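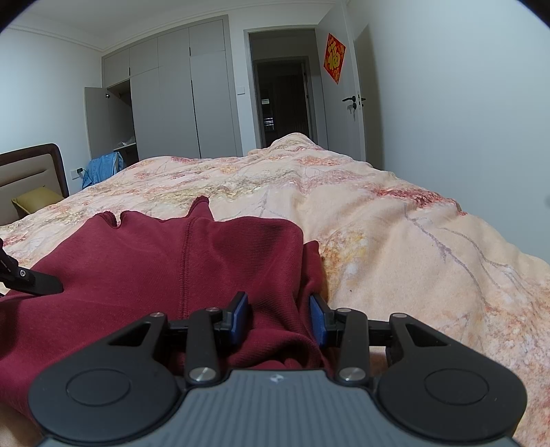

Folding knits: common questions

Can I fold sweaters on the bed, or do I need a table?
The bed is fine, and for a big sweater it is often better than a small table. Pull the duvet flat first so lumps don't show up in your fold lines. A plain or floral cover both work, though it helps if the garment stands out from it, the way maroon does on a floral duvet. Where a smooth panel meets a ribbed one, use the seam between them as your guide and straighten it before you fold anything.

Which way should the seams face?
Inside out is okay for washing, but turn the piece right side out before it goes in the drawer. An overlocked seam can leave a line on the layer above it.

The ribbing keeps bunching up. What do I do?
Smooth it along the ribs -- never across them -- and let go. Pulling it wide stretches it.

Should I hang knits instead?
We don't recommend it for anything heavy. Shoulders drop and hems get longer.

How many sweaters can go in one stack?
That depends on the drawer. In the Lirkard dresser, keep it to 2 thick ones per stack. The Hakon has deeper drawers and can take more -- just stop before the top one rubs.

A hem has curled. Is it ruined?
No. Lay it flat, cover it with a damp cloth and press lightly. Check the care label first.

Who do I ask about something not listed?
Write to Dede Ofori at the Condwood store.

Last updated August 11, 2018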